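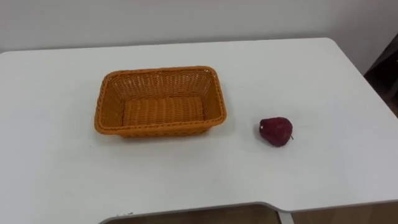
2. Choisir le panier et préparer la table

Un panier tressé rectangulaire, à bords bas et évasés, convient mieux aux fruits qu'un saladier profond. L'air passe entre les brins et les fruits ne s'empilent pas. Videz-le complètement avant de le regarnir, secouez-le au-dessus de l'évier et passez une brosse sèche le long du rebord, où les miettes se logent. Pas de trempage : les fibres gonflent et le fond se déforme. Le nôtre vient de chez Kokkonen, il a 6 ans et n'a jamais vu l'eau.

Essuyez la table au chiffon humide, puis au chiffon sec. Sur un plateau blanc, le jus de poire laisse une auréole jaune si on attend le lendemain.

3. Trier avant de ranger

Posez les fruits un par un à côté du panier et regardez-les. Une poire se contrôle près de la queue : si la chair cède sous le pouce, elle est à manger dans la journée. Les poires rouges changent peu de couleur en mûrissant, il faut donc se fier au toucher. Pour les pommes, cherchez les chocs, surtout autour du pédoncule.

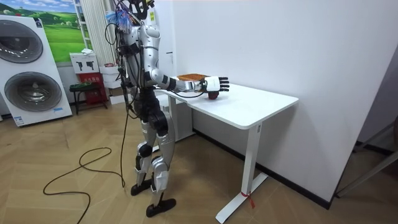

Une pomme tachée ne va pas dans le panier avec les autres - mettez-la de côté pour une compote. Évitez aussi de laisser longtemps pommes et poires ensemble : les pommes dégagent de l'éthylène et les poires voisines mûrissent plus vite. C'est pratique pour une poire trop dure, beaucoup moins pour les autres.

4. Où poser le panier

Loin du radiateur et du soleil direct, sur une surface stable. Contre un mur, laissez un peu d'espace derrière. Un torchon plié au fond amortit les chocs et se lave à 60 °C. À partir de mai, passez les poires mûres au réfrigérateur et sortez-les 31 minutes avant le repas - une demi-heure suffit si vous êtes pressé.

Mis à jour le 7 mars 2025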